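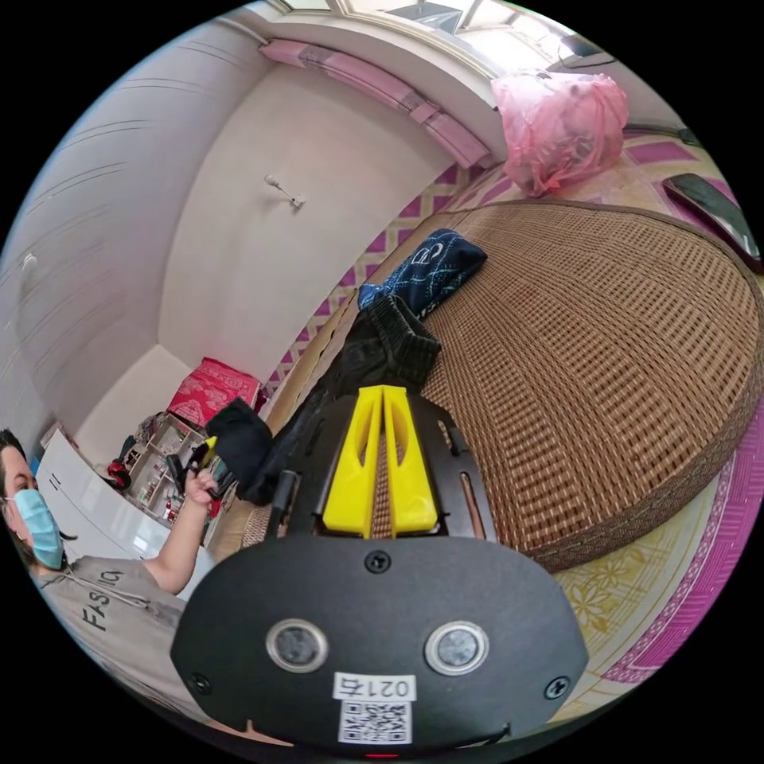 Brirnimell Releases Revised Fitting Standard for Navora Sleeping Mats

May 28, 2022

Brirnimell today released the second edition of its fitting and care standard for the Navora line of woven sleeping mats. The standard covers finished size, edge binding, flatness after unrolling, storage and cleaning. It applies to all Navora mats shipped to retailers and guest houses from October onward. Mats already in stock may be sold under the first edition.

Woven rattan mats are laid over a mattress in warm weather to let air pass between the sleeper and the bedding. Fit is the most common subject of customer letters. A mat that is too wide curls at the side of the bed, and the curl puts stress on the binding. A mat that is too narrow shifts during the night and wears along one line.

Changes in the second edition

Finished width is now measured after the mat has rested flat for 26 hours at room temperature. Under the first edition, width was measured directly after unrolling, and readings differed between warehouses. The allowed difference between the two long sides of one mat has been cut to 2 millimeters.

Edge binding must be stitched through the full thickness of the weave. Glued binding is no longer accepted on any size. Corners are to be folded and stitched twice, and loose thread ends are to be trimmed on the underside.

The care label has been rewritten. It now gives separate directions for daily wiping, seasonal cleaning and long storage. Retailers should discard the earlier label when the new supply arrives.

Test results

The revised limits are based on a wear trial carried out at the Brirnimell workshop in Won. The trial covered 787 mats taken from regular production. Each was rolled, stored, unrolled and measured on a flat table. Of these, 53 fell outside the new width limit and were returned for rebinding. Splitting of the weave was recorded mainly in mats that had been folded before testing. The standard therefore states that mats are to be rolled, with the smooth face outward, and never folded.

Care directions

Wipe the mat with a damp cloth and dry it in moving air, out of direct sun. Do not soak it. Do not use bleach or a steam iron. Before storage, leave the mat flat overnight, then roll it and tie it with cotton tape. Store it upright in a dry closet. Plastic wrap should not be used, as it holds moisture against the weave.

Availability

Printed copies of the standard will be packed with the next retail shipment. Stores served through the distributor Funside will receive copies and replacement labels by separate mail. Orders for nonstandard bed sizes remain open, and the new width limit applies to them as well.

About Brirnimell

Brirnimell makes woven mats, bolsters and light summer bedding. The Navora line is sold in single, double and wide sizes.

Press inquiries may be sent to the Brirnimell office in Won.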